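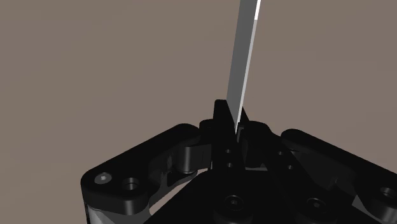
3.2 Collecting demonstrations in simulation

All demonstrations used for training were gathered in simulation. We chose this for two reasons. The first is cost: a bad grasp on the real arm at Florkstead can bend a part or knock the fingers out of line, and every such event stops work until someone has checked the hardware. The second is that the simulator gives us the exact pose of the part at each time step, so we can label slip without adding sensors to the fingers.

Each episode begins with one part lying in a shallow fixture. The operator drives the gripper with a handheld controller, closes the fingers, lifts the part and turns the wrist until the part stands upright. The episode ends when the part has been held for 4 seconds or has left the fingers. We kept both outcomes. An earlier version of the set, which we call Furkon-A, held successful grasps only, and the policy trained on it did poorly once a part began to rotate in the grip. It had never seen a recovery or a drop and tended to freeze.

Two operators, Ilse Nijs and Kobe Brouwer, recorded the full set of 2000 episodes. They worked in blocks of 30 with a break after each block. Before the first block both of them practiced until their drop rate stopped falling, and the practice episodes were thrown away. The operators saw only the view from the wrist camera, the same view the policy receives. We had allowed a free camera at first, but operators then made use of things the policy could not see, such as the height of the far end of a long part. These early episodes are not part of the set.

The set covers 17 part shapes. Most are blocks, rods and short tubes. Flat strips proved the hardest and make up a larger share of the episodes than the other shapes. Figure 3 shows a strip held upright between the fingers in the wrist view. The upper end of the strip runs out of view, and the strip leans slightly to the right. Views of this kind matter for the learner because the tilt has to be judged from the part that can be seen, with no horizon or table edge to compare it with.

Figure 3. Simulated wrist view with a gray strip clamped between the gripper fingers. The background is a single plain color.

We left the background plain during recording and changed it later. Since each episode is stored as a list of joint positions and object poses, it can be rendered again with new colors, lights and surface textures at little cost. Rebecca Galli wrote the tool for this, named Ustach. It leaves the motion alone and changes only how things look. Camera position was also shifted by a small amount between renderings, to allow for the play in the real camera mount.

Labels were added in two passes. A script marked the first contact, the lift and any slip from the stored poses. Rianne Goossens then went through the slip labels by hand, as the script often marked a slip when the strip was only settling between the fingers. Where she and the script disagreed, her label was kept. Episodes in which the part passed through a finger - a known fault of the contact model with thin parts - were removed and recorded again by the same operator.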